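Policy Researcher, Public Counters Campaign (2 positions, fixed term)
Elta – Research and Bargaining Department
Posted 26 Oct 2023

Elta represents 3,433 people who work at the driver and vehicle licensing counters in Danen. We are hiring two researchers to look hard at the government's plan to hand those counters over to a private operator.

The plan has been sold to the public as a "modernization." We have read it more than once and we still can't find the modern part. The computer system stays the same. The forms stay the same. The fees, we are told, stay the same for one year, and what happens to them after that is described in a single sentence with the word "flexibility" in it twice. What changes is who signs the paychecks and who keeps the surplus.

The minister's office says it has an open mind. We would find that easier to believe if Brorkero had not already been given a tour of the main processing center, or if the tender had been drafted by somebody other than the consultants who recommended having a tender.

Those consultants are Ezeani, and their report is where your work will start. It runs to 310 pages. It says that private counters will be cheaper, faster and closer to where people live. It doesn't say compared with what. The savings table has no source line. The customer survey asked people whether they would like shorter waits, and a majority said they would. We don't think anybody needed a consultant for that.

What the job involves

You will go through the Ezeani report and check what can be checked. Where a figure has a source, find the source and read it. Where it has none, write and ask for it, keep a copy of the request, and write again.

You will compare the proposal with other places that have handed licensing counters to private firms. We want the whole record, including the cases that don't help us. If fees went down somewhere and stayed down, we want to know that before the ministry tells us.

You will visit counters and interview members. There are 201 counters in Danen, a lot of them in towns where the bank has already gone and the post office is open mornings only. The report puts these under "optimization candidates," a term it never defines. Our members have a fair idea what it means. You will sit with them, write down what they do in a day, and find out which parts of it would be left out of a contract priced per transaction. Helping a widow sort out the title to her husband's truck takes most of an hour and counts as one transaction.

You will also write. We need a short reply to the government's consultation paper by December and a longer report after that. The longer report will be read by opponents with lawyers, so every claim in it has to stand up.
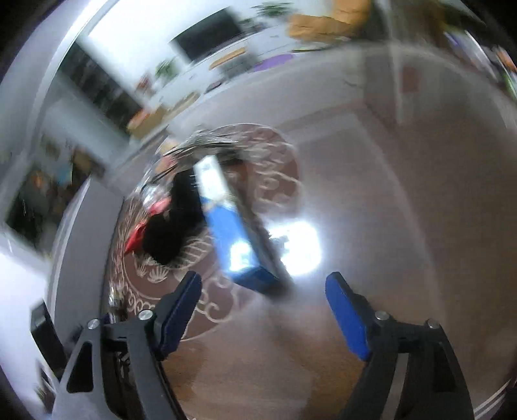
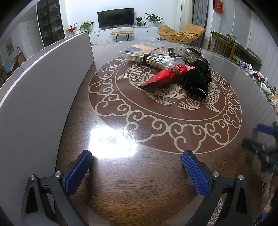
One member wrote to us, after a shorter version of this notice went around the locals, that the union had surely made up its mind already and was now paying two people to agree with it. The letter also asked why dues should go toward a study when the contract was as good as signed.

We'll answer the second point first. It isn't signed. The enabling bill has not had its first reading, and the government has changed the start date more than once without explaining why. Things that are certain don't usually need to be announced so often.

On the first point, yes, we have a position. We think licensing counters should be public, and we aren't going to pretend in a job posting that we don't. But we have had our own bad studies in the past. We have put out reports that quoted other unions' reports, which quoted ours. The ministry took one of those apart at a hearing in an afternoon, and it was right to. We would sooner hear about a weak argument from our own staff.

So the researchers will report to the head of research, with no line to the communications team. They will see press releases that use their findings before they go out, and they can ask for changes. That is written into the terms of the position and you are welcome to ask for the wording before you apply.

What we are looking for

You can read a budget and a contract, and you get suspicious when the totals are too round. A degree in economics, public administration or accounting would help. So would ten years behind a counter. We have hired from both groups and don't rank one over the other.

You have filed public records requests and know how to keep at it when the first answer is a page of black ink.

You write in plain English. Applicants who use the word "stakeholder" in their cover letter will still be considered, with some reluctance.

You can talk to people who are worried about losing their jobs without promising them anything.

Experience with spreadsheets is needed. Experience with statistical software is useful. A driver's license and a willingness to spend nights away are needed for the counter visits. If you don't drive, tell us, and we will see whether the visits can be split so that the other researcher takes the towns with no bus.

You do not need to be a union member to apply, or to have any history with us. You do need to tell us if you have worked for Ezeani, Brorkero or the ministry in this area. It won't rule you out. In one case we can think of, it would have been a great help.

Terms

Both positions are full time and run until the longer report is published, with a possible extension if the bill goes to a second round of hearings. We say "possible" because we don't control the budget for next year and won't know it until the delegates vote.

Pay is on the Elta staff scale, which we send to anyone who asks. Travel and meals are covered on counter visits. The office is in downtown Danen. Some work can be done from home, though the paper files can't leave the building. Staff are covered by their own collective agreement – yes, we bargain with our own employees, and no, they don't always enjoy it.

How to apply

Send a resume, a letter no longer than one page, and a sample of something you have written that somebody disagreed with. Tell us in a line or two what the disagreement was and whether you still think you were right.

Please also pick any one claim from the public summary of the Ezeani report and tell us in a paragraph how you would test it. You don't have to test it. The summary is on the ministry's consultation page, near the bottom, under "Other documents."

Applications go to the Elta office by mail or by hand, marked "Public Counters." We will start reading them as they come in and want both people in place before the consultation closes. Everyone who applies will get an answer, including the people we turn down. Interviews take place at the office in front of a panel of three, one of them a working counter clerk. Questions about the posting can be put to the research department by phone during office hours.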